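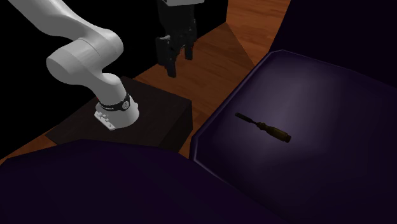 Lasville District Heating Retrofit
Progress report to the Flisteck Fund
24 December 2021

Work completed in this period

Drilling on the north field finished two weeks behind the revised schedule. All boreholes are now grouted and pressure tested. One loop failed its first test at the header joint. The joint was cut out and fused again, and the loop held pressure on the second test.

The trench between the north field and the plant room is backfilled as far as the school parking lot. The remaining stretch crosses a storm drain that was not on the city drawings. We have moved the pipe route to pass under it, which added 90 feet of supply and return line. The city has approved the change and did not ask for a new permit.

In the plant room, the old boiler pad has been broken out and the new slab poured. Sondus delivered two of the three heat pumps. The third is held up by a missing control board. Sondus has given us a ship date in February and we have asked for that in writing.

Building connections

The grant agreement covers 189 homes and the school. Sign-up is complete for the homes on Mallet Street and the two blocks behind it. Eleven households on the east side have not returned their forms. We will send one more letter and then go door to door. If any of them decline, we would like to offer their places to the waiting list, and we need the Fund's consent to do this under section four of the agreement.

Radiator surveys took longer than we planned. Many of the older houses have undersized radiators that will not heat the rooms at the lower water temperature. We had allowed for replacements in one house out of five. The surveys so far point to one in three. Some of this can be offset with attic insulation, and the installer is pricing both options.

Budget

Spending is within the approved total. Drilling came in under budget and the trench work went over, mostly on account of the storm drain. The cost of the added radiators is not yet known. We have not drawn on the contingency line and are not asking for more money at this time.

The survey line was budgeted at $625 per home for the first group. Later surveys cost less per visit, as the same crew now does several houses on a street in one day. Invoices are attached as Appendix B.

Monitoring

Ground temperature sensors are in place in four boreholes and are logging. One logger lost data over a long weekend when its battery ran down, and it has been moved to line power. The baseline file holds 1255 hours of readings from before any heat is drawn from the field. We will keep logging until the first pump is started.

Next period

Finish the trench and connect the header pipes.
Set the two delivered heat pumps and begin the electrical work.
Complete the radiator surveys and send the Fund a revised cost for that line.
Flush and fill the north field, weather permitting.

Decision needed from the Fund

Consent to reassign places from households that decline. A reply before the end of February would let us keep the connection crew on its current schedule.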